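Walczak Robotics Club Forum > Student Projects > Drawer task, kitchen counter

clomach_lee
Posted 14 April 2020
Our group has the drawer task for the Clollex student round. The arm has to reach down, take the bar handle on the front of the wooden unit and pull. Rules say 30 tries in a row with the same settings. We have the kitchen counter set up and have been working on the start position. 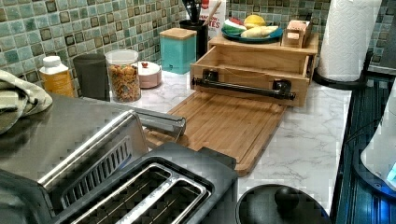 We are using the Clendadex controller with the stock motion planner. Approach speed is set to 7 on the slider. My question is whether to come in from above or from the front. From above is simpler to plan but I don't like how little of the bar the fingers get.

ribbon_cable
From above. We did the same task in November and every front approach we planned had the wrist too low over the counter. Keep it simple.

tuesdaybot
Disagree. Coming from above you have the top shelf to think about. If your plan is off a little you hit the shelf and not the bar. Can you post where the arm waits before it goes in?

clomach_lee
This is the waiting position we have now.

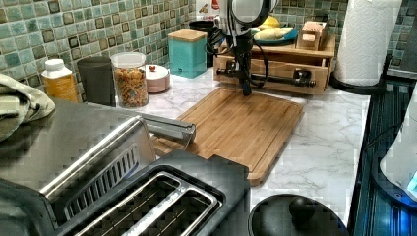 We picked the waiting position by hand and saved it as a named pose, so every try starts from the same joint values. The planner then has two moves to make, one to line up and one to close. The fingers point straight down over the cutting board there, and I would like to keep that angle the whole way so the wrist does not have to turn. The part I'm unsure of is the line-up move.

tuesdaybot
OK, that is better than I expected. I would still move the pose back toward you. You want a clear straight run at the bar. Also watch the cables on the arm, a big loop can catch on things when the wrist turns.

ribbon_cable
If the wrist doesn't turn then the loop is not a problem. I would leave the pose alone and slow down the last part. Drop it from 7 to 2 for the close.

clomach_lee
Tried 2 on the close and I like it more. It is easier to stop by hand if something looks wrong. I also moved the grip point over to the left end of the bar.

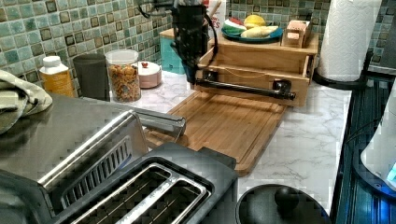 The log gets long at that speed. The controller only keeps the last 1000 lines, so I am saving it after each try and putting the files in the group folder. I have not started the full 30 yet.

gradstudent_k
Why the end and not the middle? If you pull a drawer at one end it can go in crooked and jam. We always had the team mark the center of the bar and aim there.

clomach_lee
Mostly to stay clear of the shelf edge while we test. I agree the middle should be better for the pull itself.

ribbon_cable
Depends on the drawer. A loose one jams, a tight one doesn't care much. Pull it by hand from the end a few times and see what it does before you change the plan.

gradstudent_k
Fine, but do it before the 30 – if you change the grip point halfway you have to start the count over.

clomach_lee
Will do the hand test first and post the logs here after.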